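Skilstead Community Help > Work and Jobs > New machines and changes at work

Packing bench is getting a robot arm, what happens to the four of us? 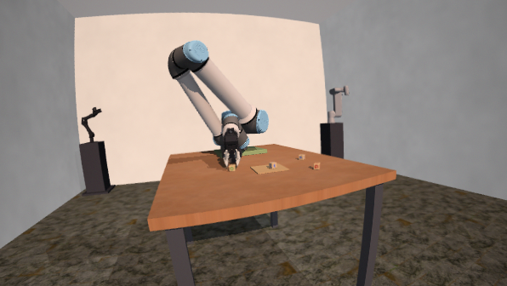 Simulation view: the arm over the table with the little cubes, one of them right under the gripper.

Posted by Vasanthi Poojary

Hello all, long time reader, hardly ever post. I work on the sample bench at a place that makes up boxed sets of small parts (I won't say where, but a few of you will guess!). There are four of us on days and we pick the pieces out of trays, check the mark is the right way round and set them in the box. It's fiddly but I like it, and we have a good natter while we do it.

In June our supervisor called us into the canteen and told us there's an arm coming for the first part of the job, the picking and placing. A firm called Vamis is setting it up. They showed us the simulation on a laptop, that's where the picture comes from, and I asked if I could have a copy to show my husband. They're using cubes in it for now, our real parts come later.

We've been told there are "no plans to reduce headcount", and we'd all be offered training. We do 870 pieces on a normal shift between us and they haven't given us a number for the arm yet. What I'd like to know from anyone who has been through it:

Did your job change a lot, or did you just end up standing next to the thing?
Is the training any good if you're not a computer person? I'm 58 and I can do email and my online banking and that's my lot.
Should we be getting anything in writing now, before it arrives?

I'm not against it, I should say. My wrists would be very glad of a rest. I just don't want to find out at Christmas that I've been daft and should have asked something in the summer.

Thanks in advance, Vasanthi

Ynyr Gough
Member, 98 posts

Hi Vasanthi, we had one put in on our line two years back so I can give you my side of it, for what it's worth. Different make and bigger bits than yours I should think, we do pump fittings.

First few weeks were the worst. It stopped all the time. A part would be sitting a bit skew in the tray and the arm would just wait there until one of us went and sorted it, and meanwhile we were still expected to hit the old target by hand at the next bench. If I were you I'd ask straight out what happens to the target while they're setting it up. We didn't ask, and we had a miserable month until the shift lead got it dropped.

After that it settled. I used to do placing all day and now I load trays, clear stoppages and do the final check. It's easier on the hands, no question, my thumb has stopped aching. But I'm on my feet a lot more and walking between two stations, so get decent shoes! And it is quieter, in the sense of company. We used to sit round one bench and now we're spread out, and I do miss that. We ended up asking for our breaks to be put back together and they said yes with no fuss at all, so that's one to ask for early.

Training was 12 hours over a fortnight and I went in dreading it. It was mostly a touch screen with big buttons: start, stop, clear the fault, teach it a new spot. Our oldest hand picked it up before I did. What I would say is make sure everyone gets it. On our line only 2 people were trained to begin with, and whenever they were both off the rest of us stood about like lemons, and those two got paid extra for it as well, which caused some bad feeling.

Also, go and look at the simulation again when they've put your real parts in it, and say something if the trays are on the wrong side. Ours were laid out by a chap who had never stood at the bench, and everybody on the line was reaching across themselves until they moved it. Far less bother to shift a table on a laptop.

Fabrice Moulin
Regular

Get it in writing. "No plans" isn't a promise, it's how things stand on the day they say it. Ask for a letter with your grade, your hours and your rate after the change, and who decides if any of them move. If you've a union rep, take them to the meeting. If you haven't, go as the four of you together.

My brother Anatole was at Vidal when they automated the labelling. He kept his job and his pay, but the job title changed and with it the shift pattern, and he found himself on lates. It was all there in the new contract, he'd signed it without reading page three. So read page three.

Quentin Tanguy
New member

we got one of these at Funduvero, its fine. gave ours a name. ask if you can have the radio on, they made us turn ours off for the first week so we could hear the beeps

Vasanthi Poojary
Original poster

Oh thank you all, this is such a help! Ynyr, I hadn't thought about the target at all and I've written it at the top of my list, with the breaks underneath. Fabrice, we don't have a rep but the four of us are going in together at half past two tomorrow to ask for the letter. Quentin, I will ask about the radio, there'd be a riot otherwise.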